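Keeping two hands in order

Naima Bouzid has the key to the cell, a notebook with a hard cover and, in her pocket, a strip of soft cloth. It is a little after 7 in the morning when I arrive at the Delura workshop in Herkville, and she has already been at work for one hour.

The cell is small. It has white panels for walls, a dark wooden table and two black arms, each with a five-fingered hand. Delura uses it to teach the hands the small movements of assembly: to pick up a knob, to set down a ring, to bring one part near to another. Bouzid does not teach them anything herself. Her work is that the arms and hands are in the same condition every morning as they were the day before.

"People think I repair," she says. "Repair is maybe one day in a month. The rest is looking."

She came to this from packaging machines in Fasholm, where she was responsible for a whole line with Tatsuya Murakami, who is still her first telephone call when a bearing makes a noise she does not know. I asked her what was most difficult to learn again. She thought for a while before she answered.

"The fingers. On a packaging line a part is good or it is finished. A finger becomes a little bit lazy. It closes, but it closes late, and the other fingers do the work for it. If you only look whether the object was picked up, you will not see it for weeks."

So every morning begins with the hands open. She sends each finger to its end position and back, one after the other, and she does this 6 times. She does not look at the screen during the first two rounds. She listens, and she keeps her eyes on the tips. After this come the thumbs, which she checks separately and slowly, as a thumb has more directions to go wrong in. The numbers go into the notebook as well as into the computer.

Why the notebook? "In the computer I see the number. In the notebook I see that I wrote it in a hurry."

When the fingers are finished she puts the small parts on the table and lets both arms move to them at low speed.
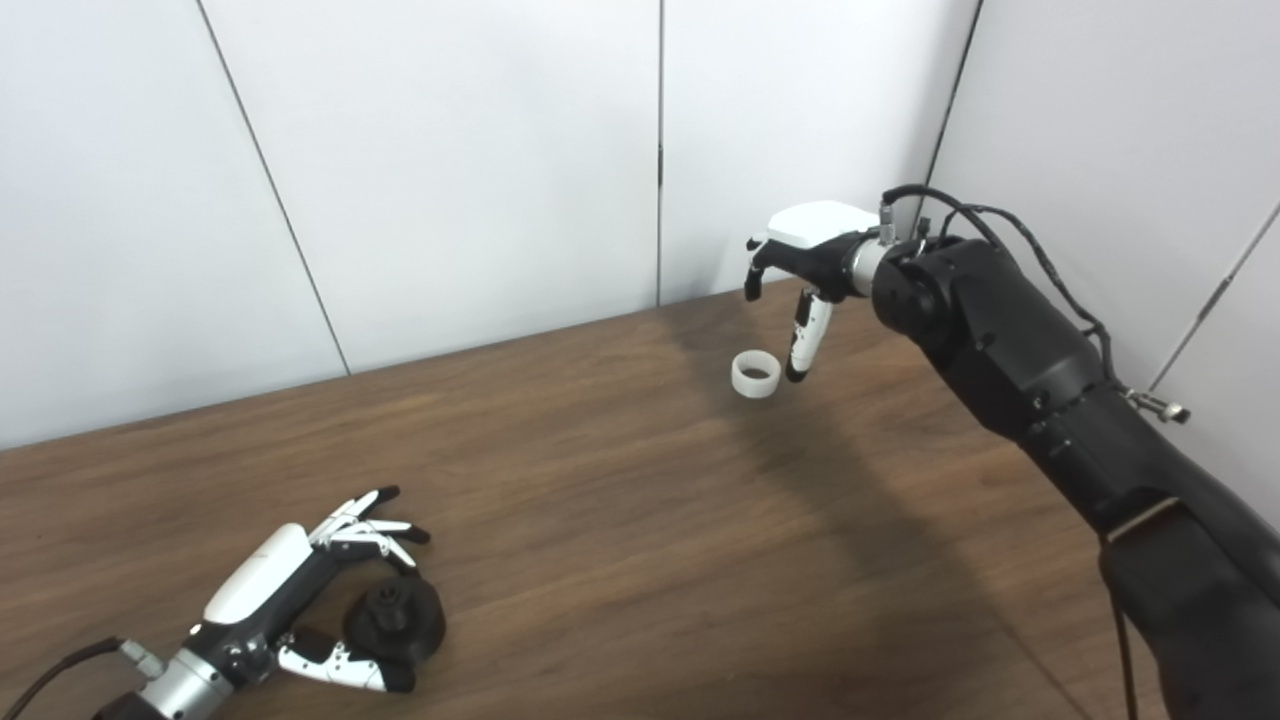 The right hand beside the white ring, with the left hand at the black knob.

I had expected that the hands would be the whole subject, but Bouzid speaks much longer about cables. The cable at each wrist has a small connector, and she touches both of them before she does anything with power. She wants to feel that the connector sits straight. Then she follows the cable backwards with two fingers along the arm, as far as she can reach.

"It must have a loop, and the loop must be generous," she explains. "When the wrist turns, the loop gives. If somebody makes it tidy, with a tie, very close to the arm, it looks beautiful and in July you have a broken wire."

This is not a theory. Last July the left hand lost its signal only when the arm was stretched out and turned inwards. With the arm at rest everything was correct. She changed the connector, then the cable, and the fault came back on the second afternoon. It was Sachiko Sugiyama, who writes the movement programs, who noticed that the fault always arrived at the same point of the same movement. They ran this one movement 200 times with the cover off, and at the end they found a place at the elbow where the cable was pressed between its clamp and the housing.

"A clamp that was 2 millimetres too far forward," says Bouzid. "I had put it there myself." She shows me the page. The word "clamp" is underlined three times.

Since then the position of each clamp is marked with a fine white line of paint, and the marks are on her list. The screws at the wrist coupling are also on it, every 80 hours, always with the same torque wrench and always in a cross pattern. When Kiyoshi Hayashi takes the evening shift he uses his own list, in another order, and they compare. I asked if it would not be simpler to have one list.

"Simpler, yes. But then we would both forget the same thing."

The table also gets her attention. She wipes it before the arms are calibrated, with the dry cloth only, and she puts her palm flat on the wood to search for grains of dirt. The thumb tips come down very near to the surface, and a tip which rubs over grit loses its grip quickly. She keeps spare tips from Eshun in a drawer, in pairs, and changes both hands at the same time — even when one side still looks good.

Before I leave, I ask what she would change in the cell if she could choose freely. I was thinking of new hands, or a faster controller.

"More room behind the right arm," she says at once. "I am not a big person, and still I must go in sideways with the torch in my mouth." She has made a drawing for it and given it to Sayaka Matsuda, who decides about the space in the workshop. There is no answer yet. At 9 Sugiyama comes with her laptop, Bouzid signs the page and hands over the key, and she goes to look for coffee.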